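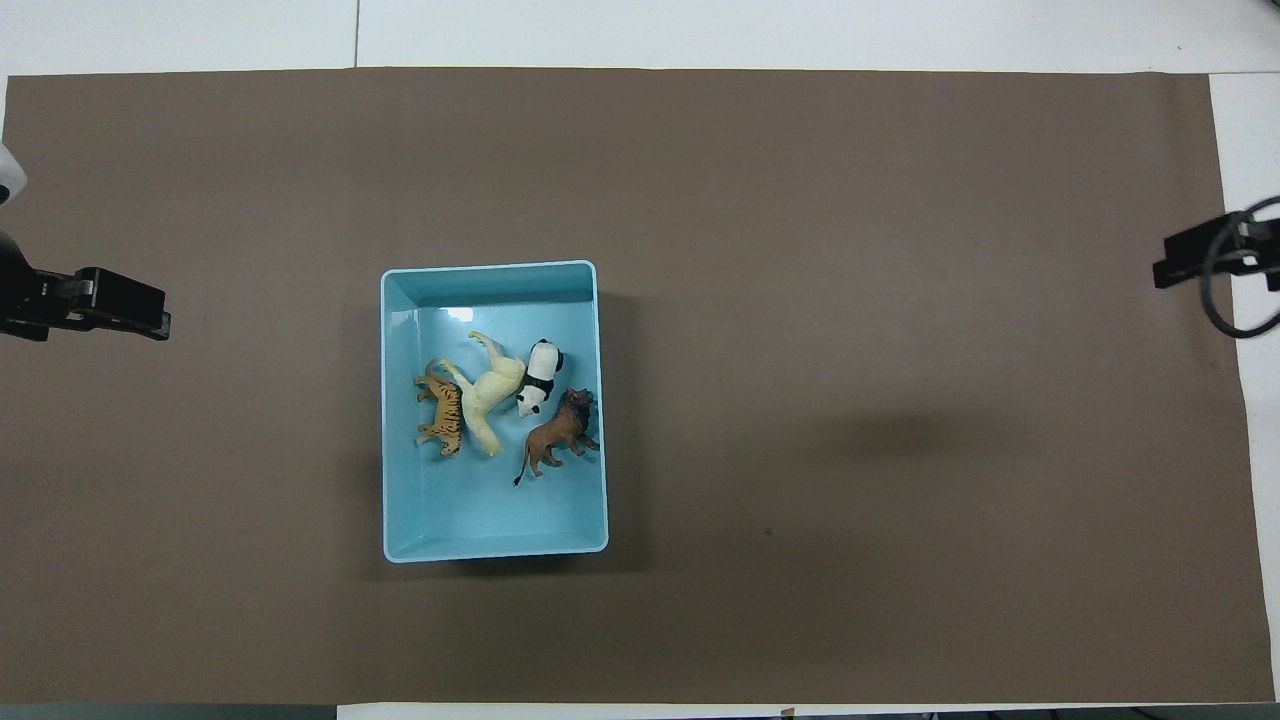 What is an ice core?
An ice core is a long cylinder of ice drilled out of a glacier or ice sheet, and it holds a layered record of past snowfall, dust and air.

Snow that falls on a cold glacier is buried by the snow of later years and slowly pressed into ice. Air between the grains gets sealed in as tiny bubbles – real samples of the old atmosphere, which can still be measured today! Carbon dioxide and methane are read from these bubbles, while the water itself carries a marvelous clue to past temperature in its ratio of heavy to light oxygen.

Emero Glacier core
The Emero core was drilled by a team under glaciologist Naveed Khattak and reached a depth of nearly 90 meters. Drilling ended on 18th August, after two seasons on the ice. The core was cut into sections at Pilodau camp and kept frozen on the trip to the Milon laboratory, where four gases were measured.

Dating
Summer and winter snow differ in chemistry, so the upper layers can be counted year by year. Volcanic ash gives wonderfully sharp markers, and the Emero core has two of them. Deeper down the layers thin out, and ages come from models of ice flow. The air in a bubble is always younger than the ice around it – the pores stay open to the sky for years before they close.

See also: Memon Ice Cap, firn, oxygen isotopes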